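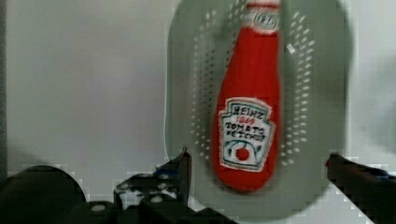 The plush ketchup, propped against a tray full of holes.

Getting Ketchup (and Everything Else) Out of Kitchen Linens

Posted in: Laundry & Stains | May 18, 2024

I have four dish towels I really love and every one of them has met tomato at some point. Spaghetti night, a burger on the porch, a squeeze bottle that sneezed. So I've had plenty of practice, and these are the things I do now.

Scrape first! Use the back of a butter knife or a spoon and lift the blob off toward the middle of the stain. Rubbing with a napkin is what I did for years, and it pushes the red right down into the weave. After that, turn the cloth over and run cold water through from the back. Stay there longer than you think you need to. I give it two full minutes and hum something.

Then a dab of plain dish soap, worked in with your fingertips (a soft old toothbrush is fine on cotton, but go easy on anything fuzzy). Let it sit while you clear the table, rinse, and have a look in good light. If there's still an orange shadow, sponge on some white vinegar, rinse again and repeat the soap. Stubborn ones on white cotton get hung out in the sun while they're damp, and I swear by it.

Keep it out of the dryer until the mark is gone. I cooked a stain into a tablecloth from Flasstead back in January and it's still there, under the fruit bowl.

Plush toys are their own thing. Check the tag before you do anything. If it says surface wash only, mix a little mild detergent into a bowl of cool water, whip it up with a whisk, and use just the foam on a cloth. Wipe off with a second damp cloth, squeeze in a towel and stand it somewhere airy. If the tag says machine washable, zip it into a pillowcase, cold and gentle, and air dry. Go lightly over any printing or stitched-on patches. Once it's dry, fluff the nap with a clean soft brush.

For colanders and anything else with holes, rinse the sauce off right away, from the outside in. Dried tomato in those little holes is miserable to dig out. A soak in warm soapy water and an old bottle brush will do it if you forgot, and I forget a lot.

One more, for plastic tubs that have gone orange: baking soda and water in a thick paste, left on overnight, then washed as usual. It fades them more than it fixes them, but mine look a lot less sad.

Tagged: tomato stains, dish towels, soft toys, colanders

Get new tips from the Usidness kitchen in your inbox. Unsubscribe anytime.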